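Início | Contos | Autores | Arquivo | Contato

O Método Landry
Última atualização: 10/21/22

Jade Hawthorne abriu o relatório pela seção três, como sempre fazia.
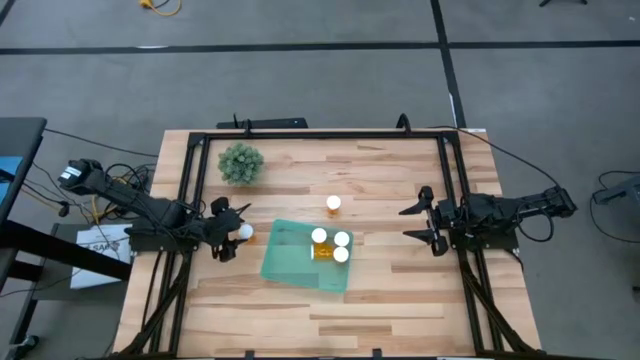
1. Protocolo

A tarefa estava definida em uma linha: bolas de pingue-pongue, copinhos cor de âmbar, dois braços frente a frente. Cada política recebia 100 tentativas. A linha de base, Bondum, concluía 60. O método Landry, que treinava cada braço para prever a hesitação do outro, concluía 77.

Hendrik Dijkstra leu a tabela duas vezes.

– E as outras 23?
– Dez são quedas. Em 13 os braços param.
– Param como?
– Garra aberta, torque nominal, nenhum erro no log. Cada um prevê que o outro vai se mover primeiro.

Ele pediu as curvas. A entropia caía até um patamar e ficava ali, plana, até o tempo limite.

2. Discussão

Jade propôs um termo de penalidade para a espera. Hendrik propôs excluir os 13 casos e citá-los em nota de rodapé. Discutiram até o prédio desligar o ar-condicionado – os dois falando baixo, cada um deixando que o outro terminasse a frase.

Depois ficaram calados. Ela olhava o cursor, ele olhava a porta. O arquivo foi salvo automaticamente, sem alterações, às nove e quarenta.

Contato | © Perico Contos | Voltar ao topo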